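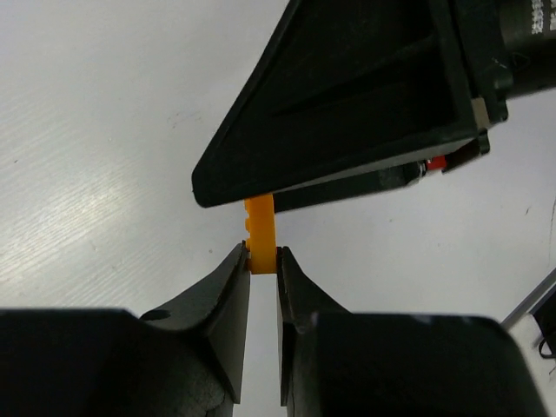 2026-01-04. The resolution was to spend nothing in January, and it lasted until the electricity bill came in this morning. £225, for a flat in which I wear two jumpers. I sat down with last year's statements, meaning to be stern, and got as far as July, when I apparently paid Sodora £15 a month to remind me to drink water. Cancelled it. Felt rich. Then I noticed the faint diagonal streaks you get on a white tabletop when the light is low, and the little dark specks, and lost most of an hour to wiping my own, which the money books never put in the budget. Back to the sums by three.

The gym at Zeris wants 99 days' notice to let me go, in writing. I have been twice. Wrote the letter, found no stamps, and stamps are spending.

Soup again tonight. Must ring the bank tomorrow about the other thing.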